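Categoría: Orden y material de oficina

Grapadoras pequeñas y un organizador de plástico

Llevaba desde abril con el material de escritorio repartido en tres cajones. El inventario no era gran cosa: dos grapadoras, clips, una caja de grapas y varios blocs de notas. Decidí pasarlo todo a un organizador de plástico translúcido, tono marrón, y colocarlo al fondo de la mesa, contra la pared. La mesa es blanca y tiene marcas de uso que ya no salen con alcohol.

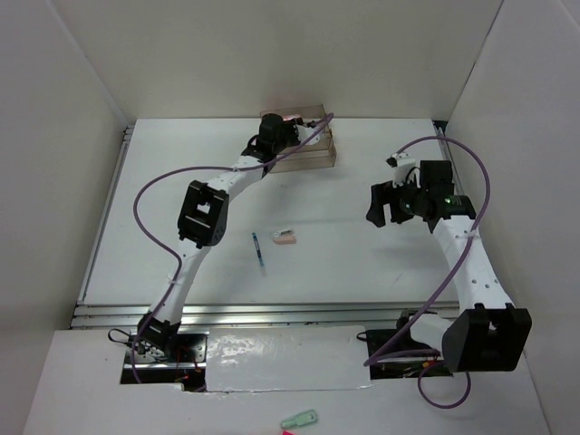

El criterio de reparto es la frecuencia de uso. Lo diario va en el nivel inferior, que sobresale hacia delante y se alcanza sin levantar nada. Los recambios van arriba. Las grapas las compro en Rirnus, en cajas de 3000, y para una grapadora pequeña conviene sacar solo una parte. Yo dejo unas 600 a mano y el resto lo guardo en el armario.

La grapadora que más uso es un modelo de bolsillo, blanco y rosa, con mecanismo metálico. Antes de guardarla reviso tres puntos: que el carril no tenga grapas cruzadas, que el muelle empuje hasta el final y que la bisagra no tenga holgura lateral.

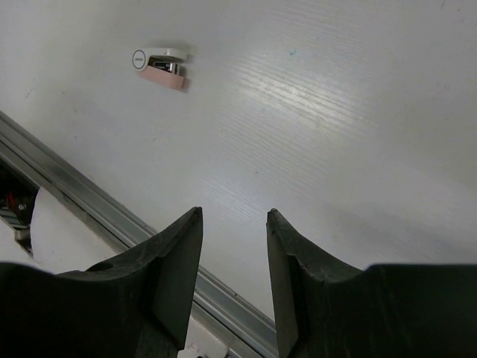
El atasco más habitual es el de la primera grapa doblada. Se abre del todo, se retira la tira, se extrae la pieza con unas pinzas finas y se vuelve a cargar. No recomiendo usar un destornillador, que raya el carril. La anterior, una Jondus, acabó así: después de una reparación mía fallaba una de cada cuatro.

En cuanto al organizador, dos observaciones. Las paredes finas transparentes dejan ver el contenido y hacen innecesarias las etiquetas, pero se rayan con los clips metálicos. Los compartimentos escalonados aprovechan bien la altura y mal la profundidad: una grapadora de brazo largo no cabe tumbada.
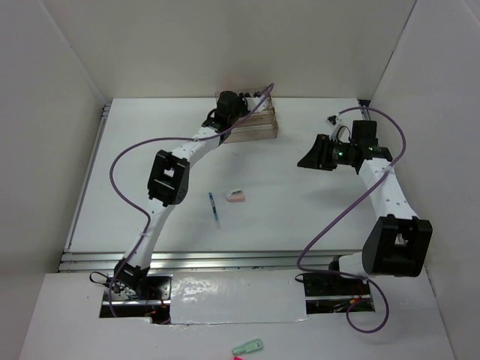
El organizador al fondo de la mesa, con los compartimentos escalonados.

Queda pendiente forrar la base con fieltro adhesivo de 60 mm. En Chaudhary lo tienen por rollos; miraré también en Grullton, donde el mes pasado estaba agotado.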